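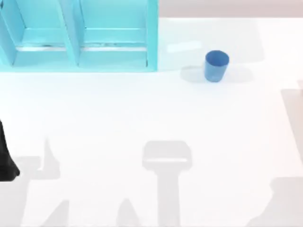

Jultari 3 planner enters group testing

The Jultari motion planner moved to version 3 on 18/02/2019 and is now the default on the two-arm simulation branch. The main change is in collision checking. Both arms are planned as one system, so a path for the left arm is no longer computed against a frozen copy of the right.

Gebremedhin Adugna ran the cup-and-shelf task, with the blue cup on the open table and the turquoise shelf as the fixed obstacle, from 900 random start poses. The old planner failed to return a path in 368 of them. Version 3 failed in 11, all with the wrist close to a joint limit.

Shadow rendering stays on by default – Eero Mäkelä found that the cup detector trained without it placed the rim too far toward the shadow side. Anyone with older training sets should render them again before comparing scores.

Known issue: the shelf divider is still padded by a fixed margin, and narrow grasps inside a compartment may be rejected. A per-object setting is planned for September.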